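Leave the lights out of it

I have been building miniatures in one-twelfth scale for a good while, and I have come around to an opinion that gets me into arguments at our club table. Most dollhouses and roomboxes should not be wired. I say this as someone who has wired four of them.

The usual advice to a beginner is to plan the electrical before anything else. You run the tape wire or cut the channels, test it, then paper over it, and only then think about furniture. I followed that with my Barnholm farmhouse kit. I spent most of February on wiring and had not glued a single stair tread. By the time the lamps worked I was tired of the house, and it sat under a sheet until the following year.

Money comes into it too. I added up the receipts for the Barnholm once. The shell and the windows came to $121. The lighting, with the transformer, the fixtures, the replacement bulbs and a second transformer after the first one started to hum, came to $491. I could have furnished every room twice with that, and with good kits.

Then there is how the fixtures look. A ceiling lamp that works has to hold a bulb and two wires, and the shade gets made large enough to hide them. Next to a well-made sideboard it looks like it came from a different house. The Truden table lamps are the best I have found and they are still too fat at the base. An unlit lamp made from a bead, a jewelry finding and a bit of paper can be the right size, because nothing has to fit inside it.

Vy Vương disagrees with me on all of this. Her Arnardóttir shop front has 6 lamps, all lit, and I will admit that it stops people at shows. She says a dark room is a dead room. I think what people respond to is that the room can be seen at all. A small reading light clamped to the shelf does that for any box, and you can move it until the shadows fall where you want them.

Repairs are the part I feel strongest about. When a bulb dies in a sealed ceiling, you either leave it or take the room apart. Oanh Dương pulled up a finished parquet floor, every strip laid by hand, to get at one bad joint. She got the lamp going again and never got the floor back the way it was. People who work on full-size electrical things would not accept this. Their panels come off. 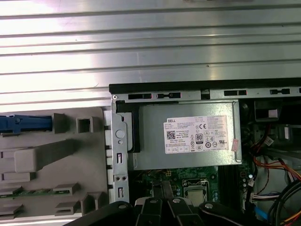
A desktop computer with its power supply in plain view.

If you must wire, then, build so that you can get back in. Run everything behind a false wall held by screws. Leave the ceiling loose. Ploleo sells a roombox with a removable back, and it is the only one I would recommend to someone set on having lights.

My current project is a sewing room with a daybed and a treadle machine, and it will have no wires in it. The lamp by the daybed is a turned post with a pleated ribbon shade. I still have the baseboards to stain and the window seat cushion to redo, as the first one came out too stiff.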